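2023-06-02

Rigging and timbers group, notes for the week

Finished the second pass through the Escobedo account book. It has 488 entries that mention the brig, against the 554 I had from the first pass. The difference is nearly all double counting: the clerk entered cordage once on receipt and again when it went aboard, and in March I took both as purchases. The corrected list is in the shared folder and the old one should be deleted.

Main result is that the bill for canvas drops by a good deal. The earlier total had her carrying a second full suit of sails, which never sat well with a hull that size. On the new figures she had one suit, plus spare topsails and a lot of mending cloth.

Guns. The book lists 10 four-pounders landed at Pleditgate and no carriages. Either the carriages stayed aboard or they were entered under carpentry, where there is a line for "trucks and beds" with no quantity. Went through the carpentry pages twice and found nothing better. Leaving the gunport spacing on the draft as it is.

Shot: 1,528 rounds, mixed, in one entry. Handwriting is clear but the 5 has been written over something else. Marked it doubtful.

Started redrawing the sheer plan with the mainmast moved aft by one frame station. The old position came from the Skenance model, which was built long after the ship was lost and was repaired at least twice. I don't think we should lean on it for anything below the rail.

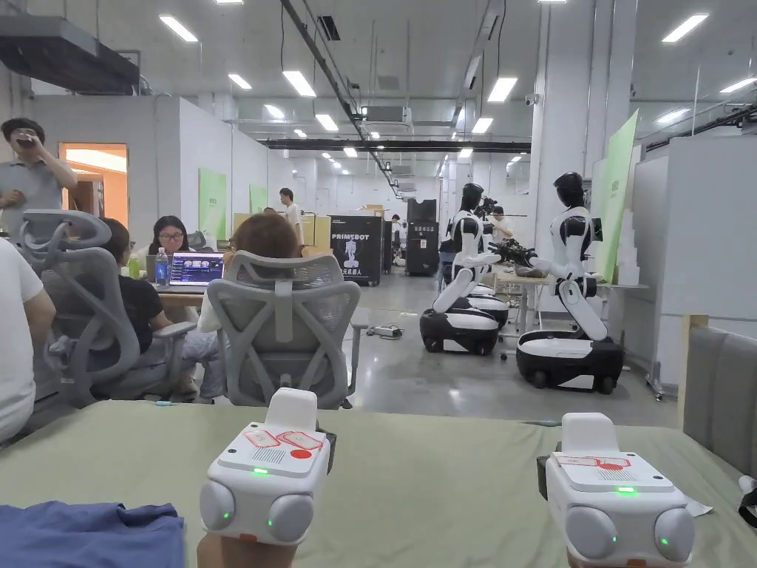
Lavanya Gowda wrote back on the mast question and doesn't agree. Her view is that the model's mast step matches the scarf in the keelson fragment too closely to be chance, and that whoever built it must have had a draft to work from. She would keep the old position and look again at the deck beams, which she thinks are drawn one too many. She also asked if the keelson was measured before or after conservation.

It was after. I checked the treatment card and the shrinkage along the grain is small, but it is given for the whole piece and the scarf end was in the worst condition. I will redraw both versions at the same scale and lay them over each other. If the beams come out evenly spaced with hers, I will go back to the old position.

Other things

The Zeka letter is transcribed as far as the fold. The lines under it need raking light. It names a master's mate who is not on the muster we have, so there may be a later muster.

Cremilda Lins has the sample of treenails and will do species only, no dating. She needs the labels redone in pencil.

Tracing film is down to the last roll.

Still to do: overlay of the two sheer plans, carpentry pages against the port register, page numbers for the shot entry.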